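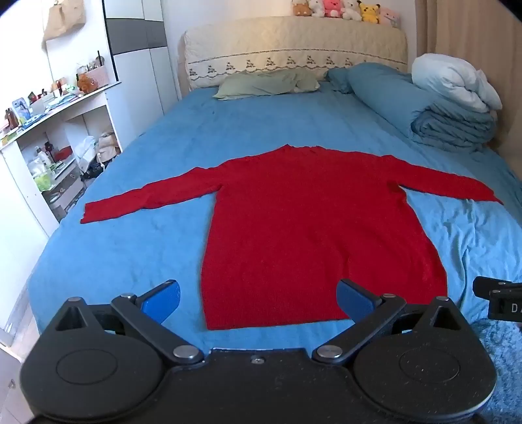 Caring for Knitwear: Notes for Week Four

Till Eichhorn, November

Welcome back, everyone, and thank you for bearing with me last week when we ran over. I promised I would write up what we said about washing and drying knits, and a few of you asked for the bit on yarn as well, so I've put it all together. Keep it with your Valora workbook if you have one.

Why knits stretch

A woven cloth is made of threads crossing over and under each other, and there isn't much slack in it. A knit is row upon row of loops, and every loop can open out, lean over or close up again. That is why a jumper goes over your head without buttons (lovely!) and also why it grows two sizes if you hang it up soaking. Water is heavy, the loops give way under it, and the shoulders go first. A fine knit can be just as bad as a chunky one, so please don't trust it on the line.

Washing by hand

Fill the basin with cool water and stir in a small spoonful of wool wash before the jumper goes in. Press it down gently, leave it for ten minutes, then press again. No rubbing and no wringing – I know it's tempting. Rinse in water of the same temperature, as a sudden change can felt wool. When you lift it out, put both hands underneath and bring it up in a bundle, never by the sleeves.

Drying flat

Roll the jumper in a clean towel and lean on the roll. Then unroll it and lay it out on a fresh dry towel, somewhere flat and out of the sun. Spread the body first, then bring the sleeves out to the sides, and smooth any creases at the underarm with your palm. Check the width against the measurements you took before washing (you did take them, didn't you?) and pat it back to size. Turn it over the next morning. Acrylic will usually dry sooner than wool, cotton takes an age.

A word on yarn labels

We compared two balls in class, the Kurutach wool and the Rahman cotton blend. Look for the fibre content, the care symbols and the dye lot. Ours was lot 612, and if you are buying more for a repair, try to match it, or the patch will show in daylight even if it looked perfect in the shop.

For Thursday

Please bring one knitted thing that needs mending, clean if you can manage it, and a blunt needle. We'll start with loose cuffs and go on to small holes at the elbow. I have spare needles for anyone who forgets.

Till Eichhorn, Zultness Evening Classes. Questions to the course office. Copyright Zultness. Back to top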